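Lundell opens furniture and fit-out showroom in former depot

Furniture supplier Lundell will open a new showroom and workroom this December, giving customers a place to try its small tables, drawer units and planters in a finished room before they order.

The showroom, called Umali, takes up 200 square metres on the ground floor of a former bus depot. The fit-out kept the high ceiling and painted the walls and ceiling white. The floor has been polished in its original colour.

"People were ordering a table from a catalogue and finding the drawer was too shallow for what they wanted to keep in it," said Aishwarya Lobo, general manager of Lundell. "We wanted a room where they could sit down, open the drawer and put their own things inside."

The opening display is arranged around two ranges. Stilten covers small tables with drawers built in below the top, for use in reception areas, bedrooms and home offices. Umau covers vases and plant pots in plain colours, sized to stand on a side table without taking up the whole surface.

Keith Wragg, who managed the fit-out, said the lighting took longer than any other part of the job. Fixtures were moved twice to suit the ceiling and the curve of the walls.

"A white wall shows every shadow, so the lights had to go in the right spots," Mr Wragg said. "We also ran the conduit on the surface so it can be reached later - there was no point burying it."

Flowers and potted plants at Umali are supplied and looked after by florist Sewwandi Jayawardena, who will change the arrangements every second Saturday. Cut flowers are not for sale at the showroom, but potted plants can be ordered at the counter.

The Umali showroom, with plants and flowers in place.
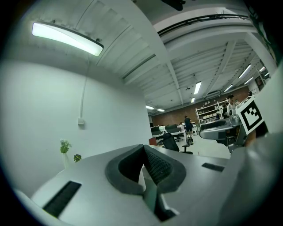
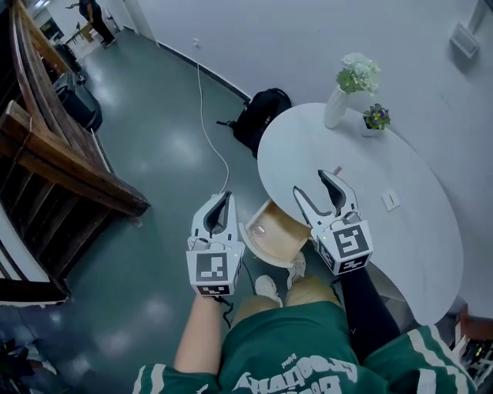
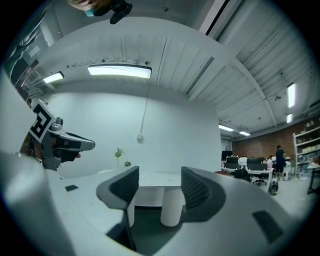 Entry is free and no booking is needed for general visits. Customers who would like help measuring or planning a room can book one of 9 weekly appointments with Alistair MacKinnon, who heads the design service. Each appointment runs for an hour and there is no obligation to buy.

Delivery is available across the metropolitan area, with assembly at an extra charge. Orders placed at the showroom before the end of December will be delivered free.

Media enquiries: Colin Haslam, Lundell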